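Rinsing out a hole in the jaw after cyst surgery: how long does this go on?

Posted by Benvinda Caldeira
Burncombe

In June I had a cyst opened up in my lower jaw, back left, where a wisdom tooth had been lying on its side for years minding its own business. The surgeon at Plallthorpe decided to leave a window in it so it could shrink, instead of scooping the whole thing out in one go, as it sat very close to the nerve. The lab report came back as a dentigerous cyst, which I'm told is the dull sort and the sort to have.

So now I have a hole. I was given a plastic syringe with a bent tip, a sheet of paper that had been photocopied so often it was mostly shadow, and instructions to rinse the hole with warm salt water after meals.

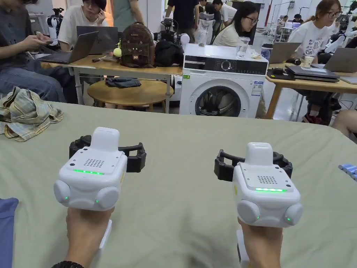

Rinsing a hole behind your last molar is a job for somebody with three arms. One hand pulls the cheek out of the way, one works the syringe, and the one that should be holding the mirror doesn't exist. What I would like is a firm upright handle in each fist, as on those two white grippers with the green lights, and black jaws at the front to do the reaching. What I have is salt water up my sleeve.

My actual worries are these. Food goes in there. Yesterday it was rice, and I got it back some hours later. Is that normal? And does the hole close from the bottom or from the top? The sheet doesn't say, or it does and the photocopier ate it. My next appointment is ages away and the phone line plays a flute at me for 30 minutes.

Also my lower lip tingles a bit on that side. It did from the first day and the surgeon knows about it.
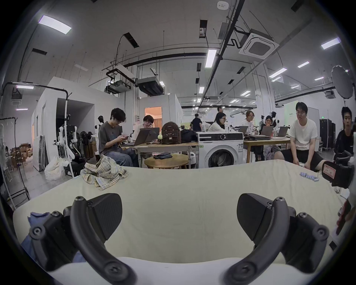 I'm 2 bottles of mouthwash in and would like to know whether to buy a third.

Posted by Abílio Salgado

I had the same operation, other side, same hospital by the sound of the flute. Rice is normal. So are sesame seeds, which I would give up entirely until you're healed, along with anything sold as "seeded".

It's meant to fill in from the bottom, with the window staying open while it does. The salt water is there to stop it turning into a compost heap in the meantime. Mine took months, and they took X-rays now and then to watch the bone come back. Yours may be quicker or slower, so I wouldn't set your calendar by me.

Things that helped: forget the mirror and go by feel. Tip in the hole, gentle push, lean over the sink, let it all fall out. Don't blast it. Do it before bed even if you've eaten nothing, and roll your sleeves up.

On the mouthwash, ask them. I was told salt water did the job and the strong stuff stains your teeth if you keep on with it, and mine duly went the colour of tea.

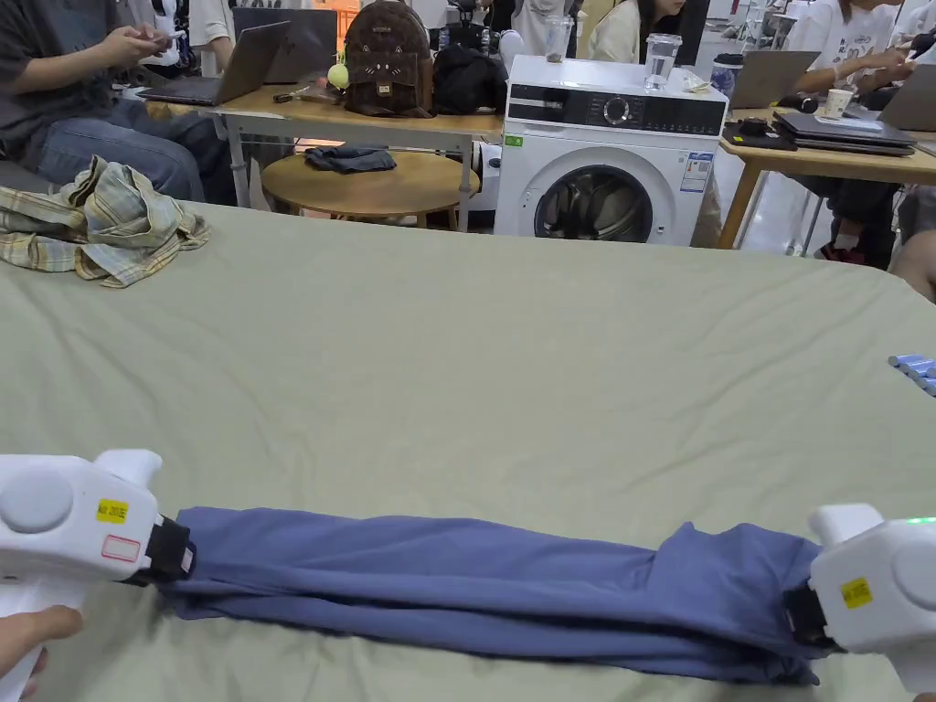
Blue garment, folded into a long roll and held at both ends.

Ring them without waiting for the appointment if you get swelling, a fever, a foul taste that rinsing doesn't shift, or if the tingling turns to proper numbness. Same goes for sudden pain or a crack when you bite, as the bone is thinner there for a while. Soft food until they say otherwise. I got very tired of mash.

Posted by Onel

My brother-in-law had a cyst and he just left it and he's fine. It was on his elbow though.

Posted by Morais

Please don't go by the elbow. The one thing I'd add to Abílio's answer is to ask for a copy of the lab report and keep it. I changed dentists and the new one had never seen mine, so we had the whole conversation again from the start, with a fresh X-ray. Your dentist in Burncombe ought to have been sent the letter, but check that they have been.

Posted by Benvinda Caldeira

Thank you, mostly. Going by feel is much better and my sleeve is dry. They had not been sent the letter.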